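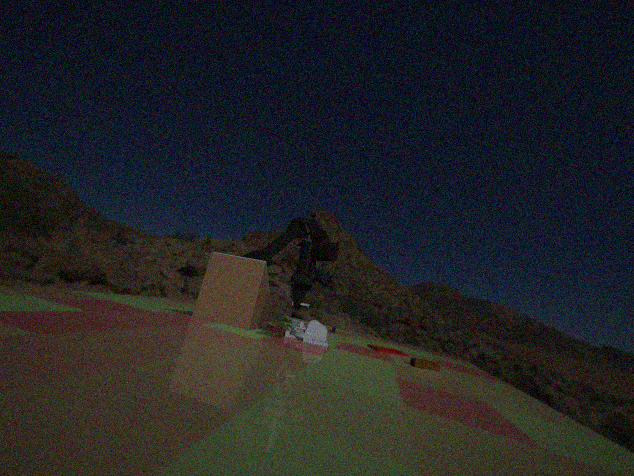

**kerbside_spanner** wrote:
I've got until the end of March to say yes or no to an arm for our packing shed, and I still don't trust the quote from Wellik. They want us to plan it all in their simulator first, 276 a month for the licence, and only then talk about buying. My trouble is that I can't see what the simulator proves. The arm is so dark against the hills that I had to hunt for the gripper end, and the tall tan box stands in front with a see-through copy of itself going down into the ground. We pack soft bags and small cartons. Does any of this tell me whether the arm will cope with them? Anyone here paid for the planning stage and felt it was worth it?

---

**mulch_and_bolts** wrote:
We did it with Mandagi two years back. Different software, same idea. Reach and layout came out right, and it stopped us putting the base where the arm would have hit a pillar. Weights and grip were miles out. I'd pay for one month and cancel.

---

**dorrit77** wrote:
One month won't get you anywhere if nobody on your side knows how to use it. Who's doing the modelling, you or them?

---

**kerbside_spanner** wrote:
> Who's doing the modelling, you or them?

Me, evenings. They offer set-up help at 700 a day, with a minimum of 3 days. That's before a single bolt goes in the floor.

---

**dorrit77** wrote:
Then that's your budget line, never mind the licence. People always fret over the monthly fee and miss the day rate. Ask for it as a fixed price with a list of what you get at the end.

---

**flat_cap_fitter** wrote:
I'm going to disagree with the mood in here. A rough simulation is cheap compared with buying the wrong reach. We bought a Notmont arm off the brochure, no planning at all, and it comes up short on the far pallet every shift. I'd have happily paid for a month of ugly pictures.

As for yours, turn the lights up and level the view. It's all on the slope and it looks like midnight. You can't judge clearance like that.

---

**mulch_and_bolts** wrote:
Lighting won't fix that box though. If part of it is showing through the floor I'd want to know where the solid bit ends before believing any collision result. Could be only a display thing. Could be that the box has been put in at the wrong height.

And those two white things at the foot of the arm, what are they meant to be? If they're standing in for your soft bags, ask how they're modelled. Ours were treated as solid lumps. A real bag sags the moment you pick it up.

---

**kerbside_spanner** wrote:
Good question, and I'll put it to them. The lumpy one on the left looks crumpled enough, but looking crumpled and behaving like a bag are two different jobs. The rep's answer to everything so far has been "it's physics based".

---

**flat_cap_fitter** wrote:
Reps would say that about a calendar. Take a box of your worst bags to their showroom and have them run it on a real arm. If they won't, you've saved yourself the money.

---

**hobnail** wrote:
Has anyone tried hiring? Flaltura do short hires with the gripper included, up to 3 months I think, and ours took part of the hire off the price when we bought. Insurance was the sticking point. Get that quoted in writing, and ask who pays for collection.

---

**dorrit77** wrote:
Hire is fine if you've got the floor space and guarding ready. Most sheds haven't, and then you're paying for an arm on a pallet. I'd still do the layout first, on paper if need be.

---

**kerbside_spanner** wrote:
Guarding isn't in the Wellik quote at all, now I look. Nor is the compressor. I've asked them for a revised one with both, plus a fixed price for set-up, and I've emailed Flaltura about hire. Not signing for the licence until I've seen a real gripper pick up one of our bags. Will post the numbers when they come back.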